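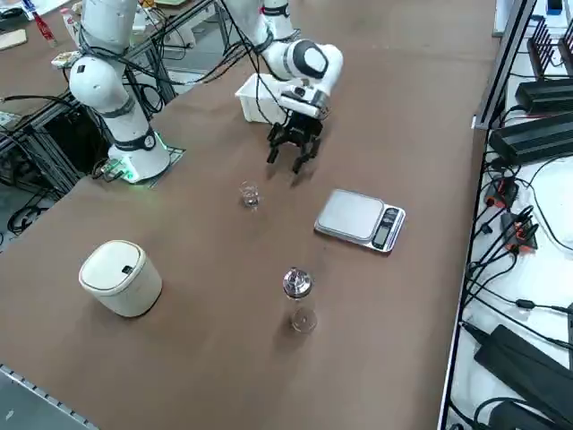
Fludby Township Library Board
Minutes of the Regular Meeting
11/08/2025

Present: Gunvor Eklund (presiding), Eino Nieminen (secretary), and members Flindel, Ó Néill and Raner.
Absent: None.
Also present: The library director and two members of the public.

1. Call to Order

The presiding member called the meeting to order in the main reading room and confirmed that a quorum was present. Notice of the meeting had been posted at the front entrance and on the township website as required by the bylaws.

2. Approval of the Agenda

Member Raner asked that the discussion of meeting room fees be moved ahead of the report on the roof. There was no objection. The agenda was approved as amended.

3. Approval of the October Minutes

Member Ó Néill noted that the October minutes recorded her as voting in favor of the revised fine schedule, when she had abstained. The secretary agreed to make the correction. Motion to approve the October minutes as corrected, moved by Ó Néill, seconded by Flindel. Carried.

4. Public Comment

A resident of Fludby asked whether the library could open earlier on school holidays, when the children's room is closed until noon. The director replied that staff hours for the current year were already assigned, but that the request could be looked at when the new schedule is drawn up. A second resident thanked the staff for their help with the local history shelves and asked that the old township newspapers be kept in the building and not moved to off-site storage. The board took both comments under advisement.

5. Director's Report

The director presented the written report circulated before the meeting. Total loans for October came to 992. Large print titles and children's picture books remain the most heavily borrowed sections. Loans of audio discs continue to fall, and the director proposed to stop buying new discs at the end of the year while keeping the present collection on the shelves. Members had no objection.

The director further reported that 19 new library cards were issued during the month. Two cards were replaced at no charge because the printing had worn off.

The part-time desk position has been posted. Applications will be accepted until the end of the month, and Eino Nieminen will sit in on the interviews on behalf of the board.

Member Flindel asked whether the change to the hold shelf had caused any confusion. The director said that a few patrons had gone to the old location during the first week and that a sign had been put up at the desk.
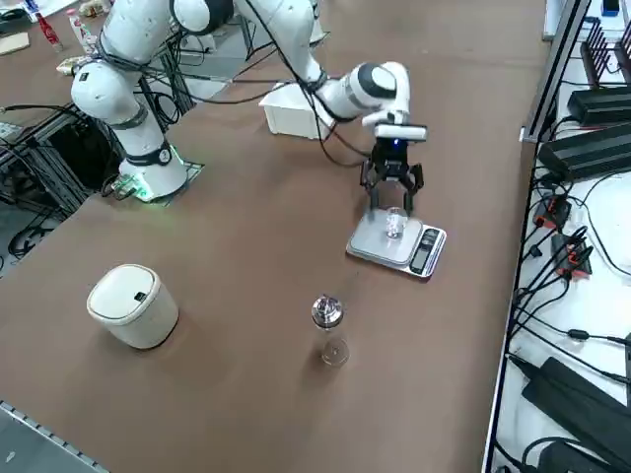 6. Meeting Room Fees

The board resumed its discussion of the fee for use of the meeting room by outside groups. The present policy charges all groups the same amount, whether or not they are based in the township. Member Raner presented a draft under which township groups would use the room free of charge during open hours and would pay a flat fee of $8 in the evening. Groups from outside the township would pay the existing rate at all times.

Member Ó Néill supported the draft but asked for a clearer statement of what counts as a township group. After discussion, it was agreed that a group would qualify if the person signing the request holds a Fludby library card and lives in the township. Member Flindel asked that groups be required to return tables and chairs to the storage closet, as the present policy says only that the room should be left tidy. Raner accepted the change.

Motion to adopt the draft as amended, effective at the start of the new year, moved by Raner, seconded by Ó Néill. In favor: Eklund, Nieminen, Ó Néill, Raner. Abstaining: Flindel. Carried.

7. Roof Repair

The presiding member reported that the contractor has inspected the flat section of the roof over the periodicals area. The contractor's opinion is that the leak comes from the flashing along the north wall and that the roof covering itself does not need to be replaced at this time. A written quote has been promised but has not been received.

Member Nieminen asked whether the periodicals should be moved in the meantime. The director stated that the two shelves closest to the wall have been emptied and that the back issues are boxed in the workroom. The ceiling tiles will be replaced after the repair is complete.

The board agreed to hold the matter over until the quote is in hand. Gunvor Eklund will contact the contractor and send the quote to members as soon as it arrives.

8. Collection Policy Review

The board is required to review the collection policy every third year. The director proposed three changes to the text: removal of the section on video cassettes, a new paragraph on donated books, and a longer period for answering written requests from patrons to reconsider an item.

The paragraph on donations drew the most discussion. The draft states that donated books become the property of the library and may be added to the shelves, sold or recycled at the discretion of the staff. Member Flindel was of the view that donors should be told this in writing when they bring books in. The director agreed to prepare a short slip for the desk. Member Ó Néill asked that sets of encyclopedias and textbooks be listed among items the library cannot accept, and this was added.

On the period for answering written requests, members were divided between 30 and 45 days. The director explained that an item must be read in full by a staff member before a reply is written, and that this is hard to do within the present two weeks. The board settled on 30 days.

The revised policy will be brought back in full at the next meeting for a vote. No action was taken.

9. Correspondence

The secretary read a letter from the township clerk asking for the library's budget request in the usual form. The director will prepare the request and send a copy to members before it is submitted. A card of thanks from the elementary school was passed around.

10. Items for the Next Meeting

Roof repair quote
Vote on the revised collection policy
Report on interviews for the desk position
Opening hours on school holidays

11. Adjournment

There being no further business, motion to adjourn was made by Flindel and seconded by Raner. Carried.

Respectfully submitted,
Eino Nieminen, Secretary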